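Checklist de segurança da sala de informática — com os meus comentários

Fiz a ronda da Kikdale na segunda-feira, logo às 8h, e deixo aqui tudo item por item (quem já leu as minhas listas sabe que eu comento demais!).

1. Tomadas e réguas — OK, com ressalva
Nenhuma tomada solta. Só que a régua Plonder do fundo estava ligada em outra régua, e isso eu não deixo passar nem em dia bom. Já separei as duas.
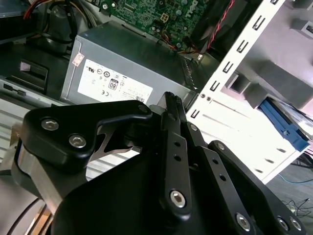 O Clyde Lindqvist pediu mais pontos na parede em abril e continua esperando, então por enquanto nada de ligar cafeteira ali, combinado?

2. Extintor — OK
Lacre inteiro, ponteiro no verde, validade em dia. Tinha uma mochila pendurada nele — tirei e deixei na recepção.

3. Saída e corredor — PENDENTE
A porta abre bem, mas as caixas da Brannigan voltaram para o corredor. Medi a passagem livre e deu 96 cm. Quero as caixas fora dali até sexta, por favor!

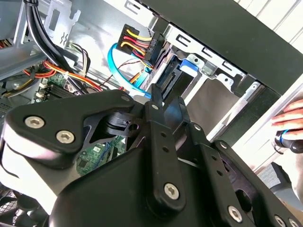 A I-seul Ahn ofereceu o armário dela para guardar uma parte, e eu aceitei na hora.

4. Bancadas — OK
Antes de abrir qualquer gabinete: desligar, tirar o cabo da tomada, esperar 5 minutos. Fonte de alimentação ninguém abre, nem com a melhor das intenções. Parafusos no potinho, e bebida bem longe.
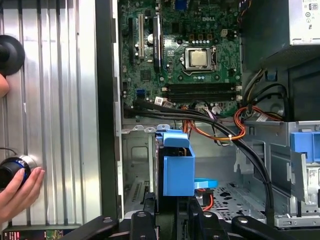 5. Iluminação de emergência — REPROVADA
Apertei o botão de teste e a luminária da Ateo apagou antes dos 60 minutos que a gente exige. Já pedi a bateria nova. A outra, perto da janela, aguentou firme.

6. Primeiros socorros — OK
Repus gaze e esparadrapo. Faltava a tesoura — alguém sabe dela?

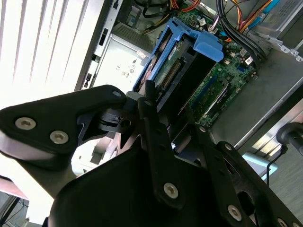 Quem pode assinar a liberação do corredor?
Eu ou o Clyde, depois de ver a passagem sem nenhuma caixa. Se nós dois estivermos fora, deixem a folha na recepção que eu assino na volta.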